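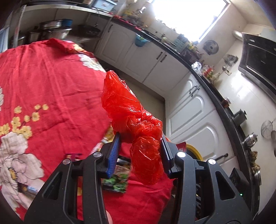
Picking up a knotted plastic bag with a hand-held gripper in a kitchen.

How to Budget for Hand-Held Grippers

Most first budgets for home data collection list the grippers and stop there. The grippers are the easy part. What follows is the order we use at Rusodby when a team asks for a new set, and it works for two units or for 50.

Step 1. Write the task list first

List every object the tool will have to hold, and note which ones are thin, soft or slippery. Plastic bags and food packets belong on the list because they are hard on finger pads. If the list is all boxes and bottles, the basic pads will do. If it has film and cloth in it, price the softer ribbed pads from the start.

Step 2. Count people, then units

Buy one gripper for each person working at the same time, plus one spare for every four people. Do not buy one per person on the payroll. Shifts share tools without much trouble.

Step 3. Price the wear parts

Pads, pivot pins and linkage arms are separate lines. Setsuko Ishida keeps our parts sheet, and her rule is two full sets of pads per gripper for the first order. We paid 214 for a mixed box of pads and pins from Marín, and it lasted one team through August. Ask the seller these things before you sign:

Are pads sold in pairs or one at a time?
Can a pin be changed with a normal hex key?
Is the left arm the same part as the right arm?
How long is the wait for a single replacement arm?

Peltent sells arms only as a matched set. Skurkau sells them singly but charges more for shipping, so small orders come out nearly even.

Step 4. Add the things around the tool

Batteries, storage cards, chargers and a hard case per unit. Cleaning supplies too — kitchens are greasy and dust shows up on black plastic right away. We set aside 200 per site for this and have gone over it once.

Step 5. Plan for the rooms

Working in real kitchens costs more than working at a bench. Put down travel, a fee for the household, and groceries if your task list needs packets and produce. Allow a half day per home for setup and packing up. Amra Babić books the homes before she confirms the equipment order, and I would do it in that sequence as well. Grippers sitting in a closet are still aging out of warranty.

Step 6. Run a small order

Start with two units and one home. Keep a log of each part replaced and how many hours the tool had on it. Our trial ceiling is 2000, all parts and travel included. After the trial, go back to Step 3 and put your own numbers in place of the seller's.

Last updated 24/09/2020. Prices are in US dollars, before tax.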